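09/11/2025

Whole Sunday on the house rules for simulated kitchen runs, and I loved it! I know how that sounds. But I've wanted to write these down since Palunow gave me the job in September, and today they finally started to look like something a new operator could read over coffee.

Rule one: a run starts with the fingers open and the grip clear. I wrote it in one line and then spent an hour arguing with myself over the word "clear." Clear of what — the object, the cabinet, the other arm? I settled on nothing between the fingers and nothing touching them from outside. Went back through the Skomulero kitchen with that wording beside me and it held up nicely.
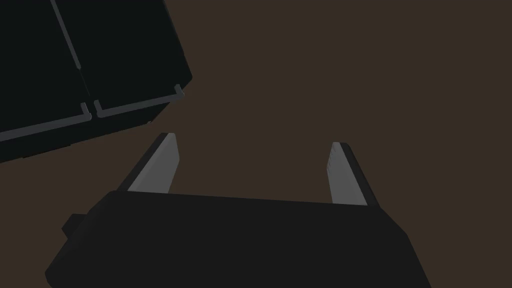

Rule two, the two-arm rule

Skeltgate's old checklist treats each arm as its own machine, so you can pass the left, pass the right, and never ask what they're doing to each other. Mine says both arms get checked before either one moves, and a hand showing up in the other wrist view gets written down even with plenty of space left. I like this one best. It takes seconds and it makes you look sideways, into the part of the view you'd normally skip.

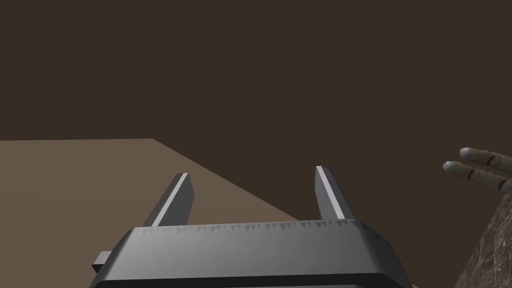
Rule three, approach to the counter

Still messy. Bergmann wants a slow zone of 100 millimeters over any work surface. I'd happily go along with that, except small things on a counter need their own line. An arm coming down toward a tiny item has to slow for the item as well as the stone, and the idle arm should hold still with its gripper up until the first is finished. I have 2 versions of that sentence and hate both.
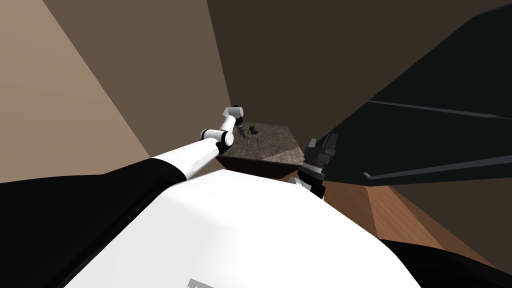
Also the logs. There are 504 runs in the archive and 54 have no start note at all, so nothing to say whether anyone did the checks. I want the note to be required, one short line, plain words, no codes. People skip codes. I would skip codes!

Tomorrow: pick a version of rule three, swap "shall" for "must" all the way through, and ask Palunow for a bigger font on the printed sheet. Soup for dinner, eaten standing up, still muttering about the word "clear."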